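The Case for a Dark Table

I have been losing an argument with my brother-in-law, Lajos Orbán, since April, and I'd like to take it to a wider audience. Lajos believes a tabletop should be pale. Birch, maple, white laminate, whatever, as long as it "opens up the room." He says it at dinner, usually while leaning on my table, which is almost black.

I bought mine secondhand from a couple in Tinitz who were moving somewhere with stairs too narrow for it. It cost me 128 dollars and most of a Saturday's worth of goodwill from a neighbor with a van. It's wood, stained so dark that you have to catch it in the right light to see the grain, and I love it more than almost anything else I own.
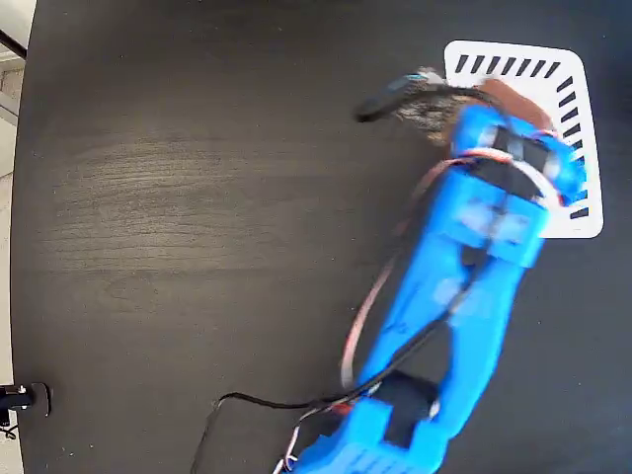 Vol. 20, July 2023

The complaint I hear most is that dark tables show everything. Well, yes! They show crumbs, they show dust, they show the ring from the glass you swore you put on a coaster. Lajos has a pale table from Hajdu (he paid over 800 dollars for it and will tell you so) and he thinks it stays clean. It does not stay clean. I ran a damp cloth over it once while he was on the phone and I have never felt so right about anything. A pale table keeps its dirt a secret, and I'd like to know what I'm eating off of.

Then there's wear. A dark top does go lighter where the light and the elbows get to it, and people treat this as damage. I think it's the nicest part. Mine has a soft band where the grain comes up gray, and my hand goes to it when I'm reading the mail. I had a man from Camatbridge come by to quote me for refinishing and I sent him home, because standing there with his sample cards I realized I didn't want it to look new. He took it well and had a coffee.

But the real reason I'm writing is what a dark surface does for small things. Put a white card down on a white table and you'll be patting around for it ten minutes later. Put it on a black one and you could find it from the hallway.

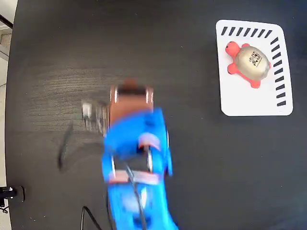
Does a dark table make a small room feel smaller?
Less than a dark wall does, and far less than too many chairs. Leave some clear floor on one side and keep the top mostly bare.

I'll give Lajos one point, which is that a dark table punishes clutter. Leave out three days of envelopes and it looks like a crime was committed. On his birch the same pile sort of melts away, and he calls this restful. I put my envelopes in a drawer now, so I suppose the table has trained me – at my age!

What you do leave out, though, gets its moment. A lemon looks terrific. So does a blue mug, or anything red. Toys come off best of all, I think, since they're bright and shiny to begin with and rarely get put against anything but carpet. 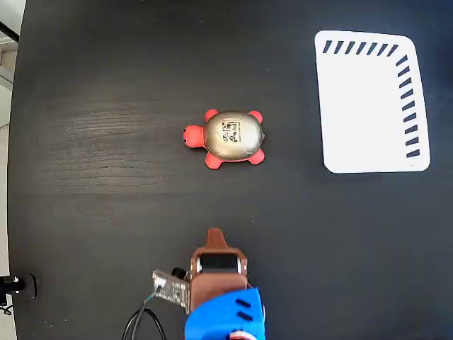
Red turtle, gold shell, dark wood.

Tell me that turtle would look half as good on birch. The shell alone would disappear into all that honey color, and you'd be left with a head and four feet. I said this to Lajos and he said nobody buys a table for a turtle. Maybe they should. I've heard worse reasons, including his, which was that the Maltau showroom had it marked down and his old one wobbled.

So if you're standing in a store with your hand on the dark one and somebody beside you is murmuring about opening up the room, buy the dark one. Get a decent cloth while you're there, and wipe along the grain.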